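Serving trays on a small table -- keep or ditch?

munther_h
Setting up for lunch in the Gerkbridge place. White table, not big. Wife says the tray eats all the space, I say it saves trips. Opinions? 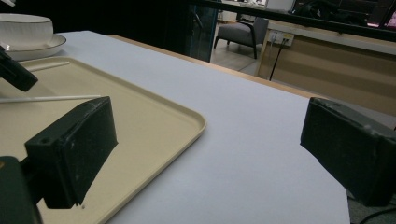
tkanaan64
Trays are for carrying, then they go back in the kitchen. Yours is a nice cream one and the rounded corners are easy to wipe, but its hogging the spot where a plate goes. Bowl on a saucer is fine as is.

drurden_dot
Disagree. Leave it out -- crumbs stay put. We do it every night, 6 people.

munther_h
6 on a small table?? How

drurden_dot
Benches. And we stack, bowl on plate, one trip each. 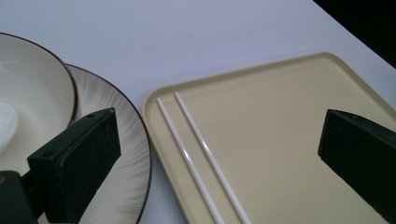

tkanaan64
Stacking is ok til the soup comes, then everbody is lifting hot bowls to get at the plate. No thanks.

munther_h
No soup. Tray goes then I guess. She wins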